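Bindery notebook, September, a little after four in the afternoon

Paste trials for the gray endpapers, continued from the page with the coffee ring 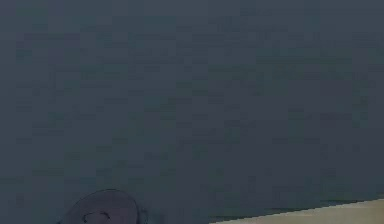

Teresa Walczak thinks I have been making the paste too thick all along, and she told me so over the sink this morning while she was rinsing out the brushes. Her view is that a wheat paste should drop off the brush like heavy cream and that mine drops off like oatmeal, and that this alone would account for the ripples I keep getting along the spine fold. I said I would try it her way before arguing, and then of course I argued for ten minutes anyway, and the kettle boiled dry.

So, today was given over to thinning. I cooked one batch in the old enamel pan, the same flour as last time (the Zarudach, from the big sack, and we are getting near the bottom of it, so somebody please put it on the list). Seven spoons of flour to the usual jug of cold water, stirred smooth first and only then put on the heat. I strained it twice through the horsehair sieve, let it sit under a damp cloth until lunch, and divided it into three jars. Jar A was left alone. Jar B got a splash of water, and jar C got a good deal more than a splash. I should have measured. I know I should have measured, and tomorrow I will.

The paper is the Trekov dark gray, the heavier of the two, cut down from the full sheets to pairs for the Wanigasekara ledgers. Grain runs head to tail on all of them -- I checked by the bend test and then again with a damp strip, having been caught out before. Eighty grit on the board edges, just a touch, to take off the burr from the shears.

Jar A behaved as it always does for me. It grabs quickly, gives you no time to slide the sheet, and leaves a ridge if the brush pauses anywhere. Jar B was a real pleasure to use, and I don't mind admitting it! I could lay the sheet down, lift a corner, nudge it over and lay it down again, and the bone folder went across without dragging. Jar C soaked in so fast that the sheet stretched under my hands, and I lost nearly the whole square at the fore edge. I trimmed it and put it in with the others so that we can see how it dries, though I don't have high hopes.

All 27 pairs are now between blotters and under the boards, with the iron weights on top. Blotters to be changed before anyone goes home, then again first thing. Please don't be tempted to peek in between. I was tempted last time and you will remember the ledger that came out looking like a potato chip.

A word on the ledgers themselves, as I keep being asked. The one marked 2644 on its spine label is the one with the loose text block, and it is not to be pasted with this lot. It needs resewing first. I would like to use the thicker linen thread for it, but the Eltus thread has gone missing again and I have looked in both drawers and behind the nipping press. If it is in somebody's apron pocket, no hard feelings, just leave it on the bench.

Teresa also wondered whether we might mix in a little methyl cellulose to slow the drying down. I used to do that years ago with marbled papers and liked it well enough, but I found it a weak hold on anything that gets opened every day, and these will be. Perhaps a small portion, one part to four of paste, on offcuts only. I have set aside a stack of offcuts on the windowsill with a bit of board over them.

To do next: measure the water for jar B properly and write it inside the cupboard door. Wash the sieve tonight, tonight, before it sets hard. Ask about more blotters. Find the thread.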